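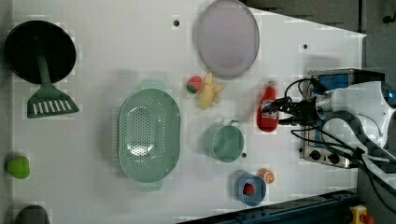
A toy strawberry, a frying pan and a green slotted spatula on a white tabletop.

Karla Cisneros would like it known that she did not ask for the captain's armband. She was in the bathroom when the vote was taken.

"I came back and everybody was clapping," she says. "I thought someone had a birthday."

Four seasons later she still has it, along with two reconstructed knee ligaments and a place in the Sindmont record book that she would happily trade for a decent left foot. She retired as a player in October, after 80 appearances in central defense, and starts in the new year as assistant to head coach Levente Illés. The pay is worse, she reports, but you get to sit down.

Illés wanted her on the bench a year ago. Cisneros turned him down twice, the second time by pretending her phone had died.

"She told me this later, as if I hadn't guessed," says Illés. "The phone was ringing fine. But she wanted one more season and I needed a center back, so we both acted like it was my idea."

The one more season was a mixed bag. Sindmont lost five of their first seven, including a 4-0 at Nikolaidis that Cisneros describes as "a long walk with a ball in it." She came off after 60 minutes with a tight hamstring and watched the last two goals with a bag of ice and an orange slice.

"You see a lot from there," she says. "I saw that our fullbacks were standing in the wrong place. Then I remembered I was the one who'd been telling them where to stand."

Things picked up in the fall. Sharada Poojary came back from a broken wrist and took over in goal, and Sindmont gave up 3 goals in their last nine league games. Poojary gives her captain some of the credit, with conditions.

"Karla talks for the whole match," says Poojary. "Corners, throw-ins, when the other team is changing a shoe. About 20 percent of it is information. That part is very good."

Cisneros puts it at 30.

Her last game was at home to Atuvside, under a low sun that had Poojary shading her eyes for the entire first half. It finished 1-1. Cisneros had promised herself she would go up for a corner and score, and in the 70th minute she did go up for a corner. The header went over the bar, over the fence and into the parking lot, where it landed on the hood of a car belonging to the club's physical therapist, Teodor Szewczyk.

"He's seen that knee through two operations," she says. "I dented his Friday and his car in the same afternoon."

Szewczyk, asked for comment, says the dent is still there and so is the invoice.

As for coaching, Illés has put her in charge of set pieces, at the defensive end only. She has bought a whiteboard and lost the pens. Her first session is with the under-16s, who have already asked whether she used to play.

"I told them a little," she says. "Then one of them asked what position, and I said captain, and they all wrote it down."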